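Looking After Film Prints, Discs and Projection Equipment at Home
Last revised 23 October 2020

Members who keep a private film collection are asked to read the following advice before the winter season of home screenings begins in November. It applies to small-gauge film, to tapes and discs, and to the ordinary projectors most households own.

Storage

Keep film reels flat in their cans, in a cupboard on an inside wall. Attics and basements are unsuitable. Vented plastic cans are preferred to old metal ones, which may rust along the rim and shed particles onto the film. A can that gives off a smell of vinegar should be moved away from the rest of the collection the same day and reported to the print adviser, Simone Assunção.

Discs should stand upright in their cases. Tapes should be rewound fully and stored on end, with the full spool at the bottom. Do not store either on top of a loudspeaker.

Cleaning

Wear clean cotton gloves when handling film. Draw it slowly through a folded lint-free cloth, turning the cloth to a fresh face every few feet. Household cleaners, including window spray, must not be used on film of any kind. Discs may be wiped with a soft dry cloth from the center hole straight out to the edge – never in circles.

The film gate should be brushed before every reel. A soft brush is sufficient. Metal tools will scratch the gate, and a scratched gate will scratch every print that passes through it.
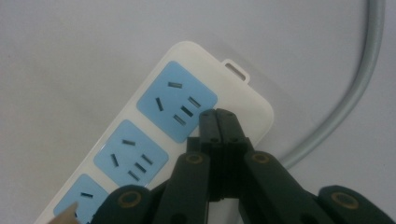
Flodholm Film Society – Equipment and Home Viewing Section

Setting up the room

Place the projector on a firm table and allow 15 inches of clear space behind the exhaust vent. Cords should run along the wall. Where a cord must cross a walkway, cover it with a rubber cord cover and not with a rug. Extension cords and power strips are not to be plugged into one another.

Screens may be dusted with a dry, soft brush. A bed sheet is acceptable for occasional use if it is ironed and pulled tight at all four corners. Gray sheets give deeper blacks but require a brighter lamp.

After the screening

Run the fan until the air from the vent is cool, then switch off at the projector. Lamps should be changed only when the unit is unplugged and cold. Do not touch the glass of a new lamp with bare fingers.

Record each showing on a card kept inside the can, noting the date, the projector used and any new splices. Blank cards are supplied in packs of 113 from the Campbell Street office. Members may take 2 packs per year without charge.

Questions about lamps and spare belts should be directed to Su-bin Shin at the same office.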